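Kerkau Room, Gallery: Cloth Folding

On this page we collect pictures from the folding table in the Kerkau room. The work with cloth started in August and it continues in small steps. The cloths are the cheap kind from the Berchtold catalog, and we have 28 of them in different colors. They become soft after many foldings, so we change them often.

The table is made of light wood, and cloth slides on it more easily than we expected. In the old room at Hatcombe we had a rubber mat, and many habits from there had to be learned again.

Please click on a picture for the large version. If you wish to use one in a talk, write "Tovden project" next to it.

Orange cloth, two hands
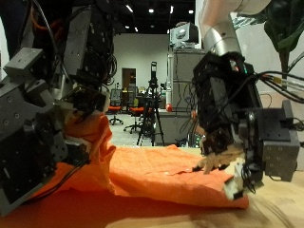
One hand has lifted a tall fold, the other presses a corner on the flat side. The creases show very well in this color.

More pictures
The second part of the gallery, with towels and pillowcases, will be added when the sorting is finished.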